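Subject: Re: [murthy-boards] round red board, 218 in the bin list

On Saturday a list member wrote:
> Has anyone matched the round red one to a header set yet?

I'm so happy with this one! Notched rim, hole through the middle, little white headers all over it.

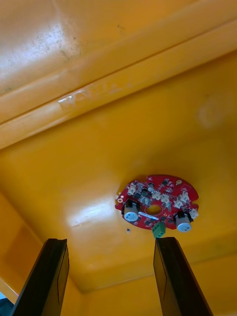

Grurley wrote back that the headers should be checked against the Bretura sheet before ordering plugs. Good call, doing that tonight!

On the steel tray you get a nice look at the green screw terminal too.

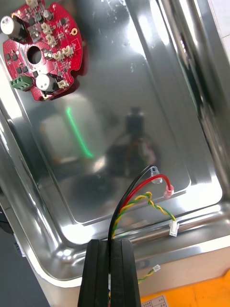

Skolov asks for the terminal pitch, and I'll measure it by 5.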